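Laundry and Cleaning Business Board > Equipment > Automation

Thread: Ploder laundry robot lease, anyone past the demo stage?

foldandhold
Posted 7:12 am
I run a small wash and fold in Mirnmont. We mostly do towels, table linens and the white stuff from two guest houses. A rep for Ploder has been after me since October to sign up for their two-armed laundry robot. The lease is $1169 a month for 24 months, and they want a signature before the end of December to hold that price.

The pitch is that it unloads a front loader into a basket, carries on to the next machine, and my morning person can be doing something that earns money. I've watched the demo reel four times now and I'm still not sold. Handling one white cloth is a long way from handling a drum full of them after a fast spin, when everything is wrapped around everything else.
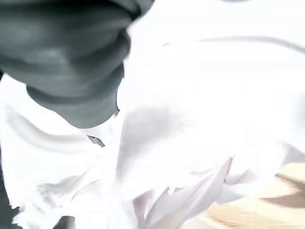
My worry is whites on whites. Every sheet I own looks like every other sheet, and I want to know how it tells where one stops and the next one starts. I asked the rep. I got "the model handles that." Has anybody here had one on their own floor, with their own loads?

greasetrap_lou
Posted 7:40 am
Had one on trial for 35 days at my second location. Short version, I sent it back.

Long version: it can unload a washer. I won't say it can't. Hand towels and pillowcases were fine most of the time. Fitted sheets were a disaster, because it would get hold of one corner and keep pulling while the rest stayed knotted up in the drum. Then it would let go and start over. My attendant timed a full load of mixed linens at 24 minutes. She does the same load in the time it takes to complain about it.

spincycle_ne
Posted 8:05 am
lou, which hands did you have? The ones they shipped in the spring were not the ones they ship now. The newer fingers have a lot more give in them. I have had mine since summer and fitted sheets are slow but they come out.

greasetrap_lou
Posted 8:21 am
Whatever they sent me. If the hands were no good they shouldn't have been charging for the trial.

foldandhold
Posted 8:30 am
Wait, they charged you for the trial? I was told it's free.

greasetrap_lou
Posted 8:34 am
Robot was free. "Site preparation" was not. Get that in writing.

quarterslot
Posted 9:02 am
I looked at Ploder and at Vevden last year and passed on both. What bothered me with Ploder was floor space and cords. My aisle is narrow and I have customers walking through it with kids. Ask them what happens when somebody's toddler walks up to it. The answer I got was that it stops. Fine, and then who starts it again? You need a trained person on site to clear the stop, so there goes your unattended early shift.

The other thing is the basket. It wants its own basket in the spot it expects. My people use rolling carts. I asked if it could work with a cart and they said that was on the roadmap. I've been in this business long enough to know what a roadmap is worth.

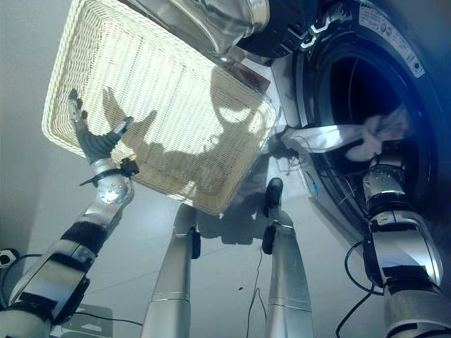 Also look hard at door height. Mine are stacked, and the rep went very quiet when I told him. Everything they show you is a single washer at one height with plenty of elbow room. Make them come out and measure your actual machines before anybody talks about money.

spincycle_ne
Posted 9:30 am
Some of this is fair and some of it isn't. It does need a person to clear a stop. That takes a few seconds on a tablet and my night guy learned it in one shift. The basket thing I agree with, I'd like a cart too.

But people are comparing it to their best attendant on her best day. I can't hire for the 5 am slot. I tried for months. Slow and there beats fast and quit.

foldandhold
Posted 9:51 am
That's a decent point about the 5 am slot and it's the main reason I haven't hung up on them yet. What percentage of your loads does it finish without help?

spincycle_ne
Posted 10:10 am
Last month it was 70 percent. Mostly towels, so take that how you like.

greasetrap_lou
Posted 10:14 am
So on the other 30 your night guy is doing the job anyway, and you're paying for him and for it.

spincycle_ne
Posted 10:20 am
He'd be there regardless, he runs the counter.

pressroom_b
Posted 11:45 am
I do equipment buying for a small chain and we hired Ajayi, the consulting outfit, to sit through one of these trials with us. Their write-up was lukewarm. We haven't signed. If you go ahead, make the rep agree to these before the trial starts:

1. Your linens, out of your washer, after your normal spin. No pre-loosened loads and no single items. If they bring their own cloth, send them home.

2. Count a load as done when the drum is empty and everything is in the basket. They like to count each pick, and a dropped pillowcase on the tile still went down as a pick in our trial.

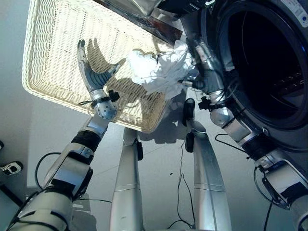

3. Have your own employee run it for the last week with the Ploder tech out of the building. Ours parked himself next to it the whole time and kept a hand near the tablet.

4. Ask who pays for torn items. Our contract draft had it on us.

5. Ask for a way out at six months. They said no the first time and yes the second.

foldandhold
Posted 12:26 pm
Printing this. Number 4 scares me, the guest houses own half of what I wash.

I've told the rep I want a trial on my whites with site prep waived, and that December can come and go. He says he has to check with his manager. I'll post when I hear back.

quarterslot
Posted 12:31 pm
Ask him about the stacked washers while he's in there.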